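Keeping a Shared Room Usable: a report on the project room at Lirncombe
Second-year group project, Practical Studies
October 2023

Why we picked the room

Our group went back and forth over a subject for quite a while. We had a perfectly good list of ideas (packed lunches, bicycle storage, the queue at the copier) and in the end we chose the room we were sitting in while we argued, which was the project room on the ground floor at Lirncombe. Every second-year group uses it. It has to be a workshop in the morning, a meeting room after lunch and a place to dump coats all day long, and we all had opinions about it before we had written a single word.

The question we settled on was a simple one: what makes a shared room easy or hard to use for the next group who walks in? We wanted an answer that could be put on one sheet of paper by the door.

What we did

We kept a room diary. Anyone who finished a session was asked to fill in a short slip saying what they had come to do, what they had to move before they could start, and how long that took them. The slips went into an old biscuit tin. We got 78 of them back, which pleased us enormously, as our tutor had warned us to expect a dozen! We had printed 100, so the leftover ones have been very useful for shopping lists.

We also had some long conversations with people in the corridor, and those were often better than the slips. People are very polite on paper and much less so when they are carrying a heavy box and can't find anywhere to put it down.

What people told us

The biggest complaint by a long way was surfaces. In 66 of the slips somebody had been obliged to clear or wipe something before they could begin. Mostly it was other people's half-finished work, left out with good intentions and a note reading "back soon". Mugs came next, then tape, then the mysterious small parts that everyone is afraid to throw away in case they matter. 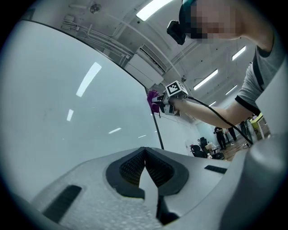
Wiping turned out to be a bigger subject than we had expected. Glossy white surfaces are lovely to work at when they are clean, and they make a room feel lighter, but they do show every smudge, and they throw the ceiling lights straight back at you if you stand at the wrong angle. Several people wrote that they had shifted along, or tilted their heads, or given up and gone round to the other side. We tried it ourselves with one bank of lights switched off and it was much kinder on the eyes, although the group at the back then complained that they couldn't read their notes. We have left that one as a matter for discussion.

The second complaint was elbow room. Most of the work done in there is handwork of one sort or another, with people leaning across and reaching over, and two people can be in each other's way long before the room looks full. Bags under the feet make this worse. So do chairs that have been pushed back and left at an angle.

The third was storage. The department bought a set of Drorden shelves two years ago and they are good, solid shelves, but the labels have fallen off and so everything goes on the middle one. We priced a replacement set with drawers from Plokent and the quote came to 3,155 pounds, at which point we all went rather quiet and looked up the cost of new labels.

What we suggest

Leave the last ten minutes of every session for putting things away, and put it on the timetable so that it counts. Keep a cloth and a spray bottle on a hook where they can be seen. We tested two brands of cloth and liked the Fujimoto ones better, as they left fewer streaks, but any soft cloth would do. Coats and bags go in the corridor. Unfinished work gets a tray, a group name and a date, and anything without a date can be moved by whoever needs the space.

We would like the labels done before the November assessments, when the room is at its busiest, and two of us have offered to stay behind and do them.

What we would do differently

We should have asked people when they filled in their slips. We can't say whether mornings are worse than afternoons, and that was the first thing our tutor wanted to know. The biscuit tin should also have been emptied of crumbs beforehand.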